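Priltell Wired Headset, Second Version: Product Page and Shop Notes

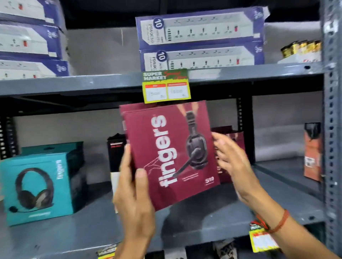 Jasdale, 21/01/2023

We carry this headset. We don't love everything the maker says about it, so you are getting our version as well as theirs, and you can decide which one to believe.

Priltell calls it "all-day comfort for the serious listener." I wore mine through a stock count and was ready to take it off well before lunch. My head is on the large side, and two people here with smaller heads had no complaint at all. If hats are usually tight on you, come in and try the demo pair first. The headband clicks out a long way, but it still presses above the ears at full stretch.

What you get

Over-ear wired headset
Fold-up microphone on the left side
Detachable cable with a standard 3.5 mm plug
Splitter for computers with separate mic and headphone sockets
Printed guide, mostly warnings

There is no carrying case. The web listing used to show one and we asked for it to be taken down. If you bought from another shop on the strength of that picture, you may want to have a word with them.

Sound

Fine for calls, good for podcasts, so-so for music. The box talks about "studio bass" and I don't know which studio they had in mind. There is plenty of low end, and it sits on top of everything else like a wet blanket. Voices come through clearly. Turning the bass down a notch on your phone or computer helps more than I expected.

The guide claims the drivers need 15 hours of "burn-in" before they sound their best. I left a pair playing for a weekend next to a fresh pair and could not pick one from the other. Neither could Kinga Kelemen, who runs our repair bench and has better ears than I do. Play them as soon as you get them home.

Microphone

This is the reason to buy it. Your voice sounds like your voice, and the arm stays where you put it. "Noise canceling" is printed in large type, and it is a stretch. It cuts down a fan or an air conditioner. It will not hide a barking dog or a dishwasher, and it does nothing for what you hear in your own ears, a point the wording leaves pretty foggy.

Durability

Priltell says the cable survives over 3,400 bends. I asked how they bend it, how far, and whether the plug end was included. I got a nice email back with a brochure attached and no answer. Kinga's view is that the cable rarely goes in the middle anyway. It goes at the plug, and since this one comes off at the ear cup you can replace it yourself. We stock the spare. The ear pads peel in time, as pads like this do, and those are replaceable too.

How it compares

The Kawaguchi is lighter and kinder to big heads, but the mic is worse and the cable is fixed. The Parnham is the cheapest thing we sell with a microphone on it. It does the job for a school kid who will lose it by spring, and I would not take work calls on it. If you mainly listen to music and hardly ever talk, skip all of these and buy plain headphones. You will get better sound for your money.

Warranty and returns

The maker's warranty is 2 years and covers faults in the headset itself. It leaves out pads, cable, and "normal wear," a phrase they define however suits them on the day. Our own return period is 10 days from purchase, opened or not, as long as all the parts are back in the box. Bring the receipt. Please wipe down the pads.

Ordering

In-store pickup or local delivery. We don't ship headsets out of state. The extended protection plan you may be offered at online checkout is sold by an outside company, and I wouldn't buy it for something at this price. Spare pads and cables are listed under Accessories, and the demo pair is kept at the repair bench.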